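Hekora Crew-Neck Work T-Shirt, Black
Reviewed by Joaquín Toledo, Navarrete Purchasing Office
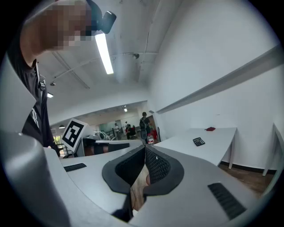 Black short-sleeved T-shirt with white lettering on the chest.

Our office ordered 20 shirts for staff in May. Sizing is consistent and the collar keeps its shape after washing - 19 cycles to date. The sleeves run slightly long. Printed lettering costs extra and should be requested with the order. Recommended for indoor work.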